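Sondura tooling notes, quick one before the build freeze

Grasp planner got moved to the new branch, finally. Ratside is the name on the repo now, old one stays read only. If your scripts still point at the old path they will fail silently, so check them. Shinji has a grep one-liner, ask him.

What changed:

Replay tool loads episodes lazily. 2,000 of them used to choke it, now it opens in 18 seconds on the shared box. Scrubbing backward still stutters.

Timestamp sync between the wrist view and the finger width signal is fixed. Was off by two ticks. Anything exported before the fix needs re-exporting, sorry, that means all of September.

Width filter is less agressive. It was flattening short closes, so the planner never saw a light pinch on cloth. Cloth episodes were worst hit, 273 flagged, Ayane is going through them by hand. Slow work.

Segmentation on fabric, still not good. Plain towels fine. Stripes, no. The mask tends to split along a stripe and the planner picks a grasp on half a fold. Lighting from a big window makes it worse, exposure jumps and the mask goes with it. Anisa has a patch that merges neighboring masks if depth agrees. Needs testing on knits hanging over a table edge, where depth is a mess anyway.

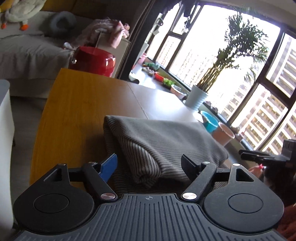 Kazue Aoki would rather we dropped the mask merge altogether and had the planner score the table edge first, then look for cloth crossing it. Her point is that depth at the edge is noisy but the edge line itself is steady from one view to the next. Shigeru is not convinced, says round tables will break it. Both getting a branch. Compare on the same 20 episodes please, not your favorites.

Still open: config loader ignores the user file if theres a trailing space in the name. Known. Rename the file for now.

Freeze is October 25, 2025. Merge requests in before lunch, tag Shinji on anything touching the exporter.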